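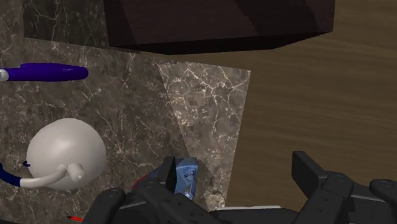
Where is the December adoptee film evening being held? Upstairs at the Forkeo hall, doors at the side.

Kofi Essien wrote:

> Do adoptees get to speak first this time? Last year the parents did all the talking and I left early.

Yes Kofi, agreed – adoptees first, parents after the break. Senyo Sarpong is chairing, she was adopted at 2 and wont let anyone ramble.

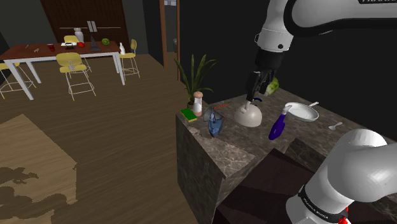 Also need someone to meet Iddrisu Baidoo off the 106 bus, he's bringing the disc. Subtitles are on it, I checked teh first half only. Replies to me pls, not the whole list.

Anselmo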